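Recounts, margins and the Ploltden ward result

2 Dec 2008

The recount in Ploltden finished last week and the margin moved from nine votes to seven. I have had a few emails asking how a count can change at all if the ballots don't, so I am setting the mechanics down once and will point people here afterwards.

A municipal count in our district is done by tabulator. The ballot goes in, the machine reads the marks in the ovals, and anything it can't resolve is either returned to the voter or, for advance and mail ballots, diverted to a separate bin. In October the ward produced 291 diverted ballots, nearly all of them from the mail stream. Those were adjudicated by hand on election night by two election officers, with scrutineers watching, and the results were added to the machine totals.

The recount did two things. It ran every ballot through a tabulator again, and it repeated the hand adjudication with a different pair of officers. The machine totals matched to the vote. The whole change came from the diverted pile, where two ballots first credited to the leading candidate were rejected the second time. One had a tick that started outside the oval and ended inside it. The other had both names marked and one of them scribbled over. The bylaw says a vote counts where the intent of the elector is clear, and it does not define clear.
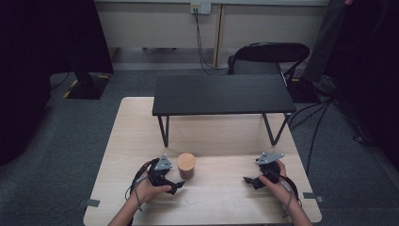 My own view is that the second reading of the tick was wrong and the second reading of the scribble was right, which would have put the margin at eight. I don't get a say, and it would not have altered who sits on council.

What I would like changed is the threshold. At present an automatic recount applies only where the margin is under half a percent of the ballots cast for the office. In a ward with 2000 ballots cast that works out to fewer than ten votes, so Ploltden qualified. In the Swanepoel ward, with a much smaller roll, a margin of seven would not have triggered anything, and the losing side would have had to apply to a judge and post a deposit. The same number of disputed ticks gets a free second look in one ward and a legal bill in the next.

A fixed floor would fix this - ten votes or half a percent, whichever is greater. The clerk's report on the election goes to council in the new year and written submissions are open until then. Mine is two pages and is mostly the paragraph above with section numbers added.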